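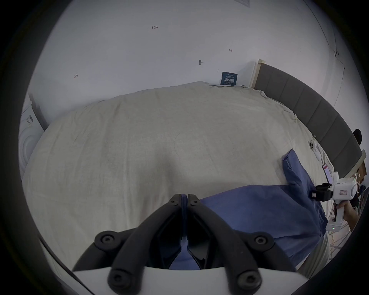
Breakfast at ten, if you like: a morning with Sylvain Caron of Madby House

I got to Closham far too early, as I do whenever I'm nervous about parking, so Sylvain Caron opened his front door to me with a tea towel over his shoulder and toast in his mouth. He waved me down the hall. There was a couple still in the dining room arguing (nicely) about a crossword, and he put me at the kitchen table with a coffee and told me to help myself to whatever was left of the plum cake. Quite a lot was left, and then it wasn't.

I'd wanted to talk to him for ages. I stayed at Madby House years ago for a friend's wedding, before he had it, when it was all doilies and a laminated sheet of rules in every room. I went back last May and slept so well I missed half the morning, and nobody minded. So I wrote and asked if I could come and pester him about how you run a place like that. He wrote back one line: "Yes, but I talk while I cook."

He does, too. He was making stock the whole time I was there.

Out of the big hotel

Sylvain grew up in Rimouski, the youngest in a house where there was always an aunt on the sofa. He left at nineteen for a job carrying bags, and ended up at the Gallardo, a conference hotel, where he worked his way from the luggage room to the front desk and then to running the desk at night.

"Nights were the best education," he said. "In the day people are in a role, they have a lanyard. At three in the morning they come down in their socks and tell you they can't sleep, or they've had a fight with their wife on the phone, or they want a banana. You learn what people want from a hotel and it's mostly a banana."

I asked whether he missed it. He thought about that for longer than I expected, stirring.

"I miss the lobby when it was empty. I had this enormous marble lobby all to myself, with the fountain switched off. I used to eat my sandwich on the good sofa. I don't miss the meetings. We had a meeting about the wording of the sign on the pool door that went on for most of a spring."

He was 55 when he left. His sister had been through Closham on a cycling holiday and rang him from outside Madby House, where there was a For Sale sign half buried in a hedge. She was only ringing to say the name was funny. He drove out on his next day off, looked round it in the rain, and put in an offer that he describes as rude. They took it.

"I think they were tired," he said. "I understand that better now."

The first winter

He'll tell you himself that the first winter was a disaster. The boiler went and the man who could fix it was in Portugal. He had bought the place with all the furniture in it, and most of the furniture was awful, and he had no money left to change it. So he closed two of the bedrooms, slept in a third and let out what remained to anyone who would have them.

"I had a group of birdwatchers," he said. "They were up before five and they came back covered in mud to the knee. They were so happy! They didn't care about the wallpaper. They asked me for soup at eleven in the morning, and I made it, and that's how I learned I could do soup at eleven in the morning. At the Gallardo you would need to fill in a form."

The birdwatchers still come. One of them brought him the kettle that was whistling behind us as we talked, a great battered thing that he won't let anyone descale but himself.

I said it sounded romantic, looking back. He pulled a face at that.

"It sounds romantic with the heating on. I cried in the linen cupboard, more than once. I would say to anyone who asks me, and people do ask me, they come for a weekend and by the Sunday they've decided to buy a guest house: have enough money for one winter with no guests at all. Then add some more for the roof. I had a bucket on the landing until Easter, and I used to tell people it was for umbrellas."

Beds, naturally

You can't write about a guest house and not ask about the beds, so I asked. This got him off his feet and pacing.

He thinks people spend on the wrong things. They buy a mattress from a brochure and then put it under sheets that feel like a shower curtain. He slept in every one of his own rooms for a week at a time before he changed anything, and kept a notebook by the bed. He showed me the notebook. Most of it is complaints. "Pipe." "Pipe again." "Who put the lamp there." "Cold foot, left." There's one page that just says "moon," underlined, and that was the night he decided on proper curtains at the back.

"You have to be the guest," he said. "You have to arrive with a bag and find there's nowhere to put the bag. You have to try to plug in your telephone lying down. I'm not a small man and I was on my stomach under a desk looking for the socket, and I thought, I'm charging money for this?"

He has views on pillows (fewer, better), on the little cushions that go on top of pillows (no), and on ironing. He used to iron every sheet. He'd stand there until midnight with the radio on. Then his back went, and he did a week of sheets straight off the line, smoothed by hand, and waited for somebody to say something.

"Nothing. One lady told me they smelled wonderful. So I have my evenings back, and I've joined a choir."

I confessed that I own one decent set of sheets and wash them and put them straight back on. He patted my arm, quite kindly.

Ten o'clock

Now, breakfast. Every place I've ever stayed has had me downstairs by nine looking at a tray of drying bacon, and Madby House serves until 10, or a bit past if he hears your feet on the stairs. I wanted to know how he gets anything else done.

"I don't," he said. "That's the morning. The morning is breakfast. I had someone come and look at my books, a very clever woman, and she told me if I stopped at half past eight I could save so many hours in the week. And do what with them? I would be sitting here eating cake with the door shut."

He bakes the bread himself, though he was keen for me to write down that he's no baker. It's one recipe, his mother's, and it doesn't always rise. On flat days he slices it thin and calls it rustic. The eggs come from up the lane. The jam is from a woman called Pru who drops it on the step and takes away the empty jars, and he isn't sure he could pick her out in a crowd.

There's a fixed menu of sorts, but he'll bend it. He had a little boy staying who'd eat only cold pasta, so he got cold pasta, in a bowl with a lid like a grown-up's. The parents nearly wept.

Cama

I should mention Cama, who spent our whole conversation lying across my feet. She's a lurcher, 12 years old, grey round the mouth, and she's named after the Spanish word for bed. Sylvain picked it up from a colleague at the Gallardo and thought it was the prettiest word going. He got her as a pup when he was still on nights, and she has never really understood mornings.

"People write to me to ask if she'll be here," he said. "They don't ask if I will be here. I had a man book his room, and at the bottom he put, please confirm dog."

She's allowed in the sitting room and the kitchen and not upstairs. I'd been there ten minutes before she went upstairs. He called her name in a tired sort of way and carried on chopping celery.

What the guests leave

I love asking this one. He's had the usual chargers and odd socks, and a very good umbrella that he's kept on its hook for years in case. Someone left a set of bagpipes and didn't ring for a fortnight. Someone else left a handwritten letter in the drawer, not addressed to anybody, and he read only the first line before he put it back in its envelope. It's in the bureau. He wouldn't tell me the first line and I did ask twice.

The book in the hall, where people write their comments, he reads every night. He says the bad ones are more use. "Somebody wrote, the stairs are loud. I was offended for three days. Then I went up and down the stairs in my shoes, at night, like a burglar. They were right, the stairs are loud." There's a runner on them now, a lovely deep green one, and he still skips the fourth step out of habit.

And next?

He's got plans for the outhouse, which he'd like to turn into a room for people who come on their own. He's noticed that solo guests get put in the worst room almost everywhere, the one by the lift with a view of a bin. He wants theirs to have the garden.

"I travelled alone all my life, and they always gave me the bin," he said. "So it will have a big chair, and a door that opens outside so they can come and go. A small stove if the man from the council is in a good mood. He's not usually in a good mood."

By now the crossword couple had come through to pay, and wanted to know a seven-letter word for a kind of harness, and Sylvain wiped his hands and went to look over their shoulders. I washed up my cup. He shouted at me from the hall to leave it, and then shouted that if I was going to do it anyway, the big pan needed doing too.

I did the big pan. He sent me home with a loaf, one of the flat ones, and a jar of Pru's damson that I've been told to return empty.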